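Legal Research > Citations & Abbreviations > Old Reports
Posted 3/7/26 by wgeddes

Does anyone know what "Trar." stands for? I'm a paralegal and I've got a footnote in an old water rights brief that reads "3 Trar. 167" and I'm stuck. My first guess was the Trarside county reports, but our library only has two volumes of those and the cite wants a third. I spent my whole lunch on it and I'm a little cranky now.
- Wilma Geddes
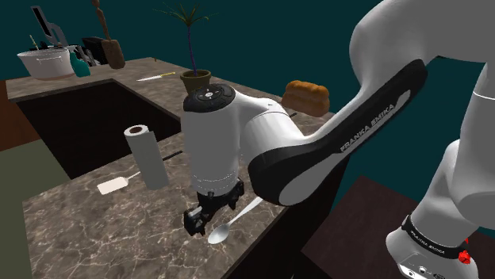

Robot arm over a marble counter (computer render)

chau_h wrote:
Trarside, yes. There was a third volume, it just came out under the Cidby name after the two courts merged, so look for "Cidby Rep." on the spine. I'd put money on page 167 being a water case. Is there a year in the footnote? 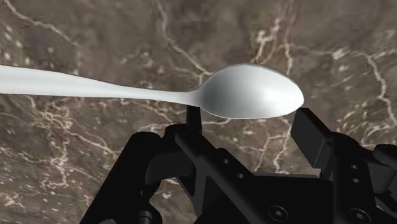

Last modified: December, by chau_h

My list of the merged-court abbreviations is still up in the files section if you want it. I fixed the Cidby entries and added a note on which volumes got renumbered.

sturkico_fan wrote:
I don't buy it. Châu's list is handy but it treats every "Trar." as Trarside, and I've seen it used for a private set of trial notes that only ran 90 pages a volume.

wgeddes wrote:
Well, 90 pages would rule out a page 167, wouldn't it? No year in the footnote, sorry - whoever typed this brief didn't believe in them.

sturkico_fan wrote:
OK, fair, unless it's a case number. Some of those people cited by case number and never said so. I'd still check before you file anything.

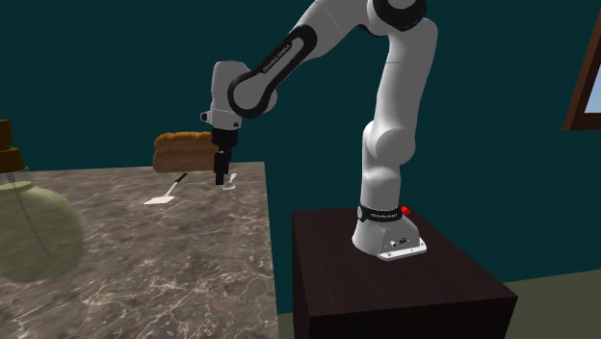
And please don't just write it out as "Trarside" in your own brief. Quote the footnote the way it stands and put your reading in brackets. I once expanded one wrong and had to send a correction to the clerk, and it cost me 50 bucks in copies.

chau_h wrote:
Agreed on the brackets! Still think it's Cidby though. Wilma, ask at the desk for the bound set, they keep it in the back room.

wgeddes wrote:
Going over after work. Will post what's on the page.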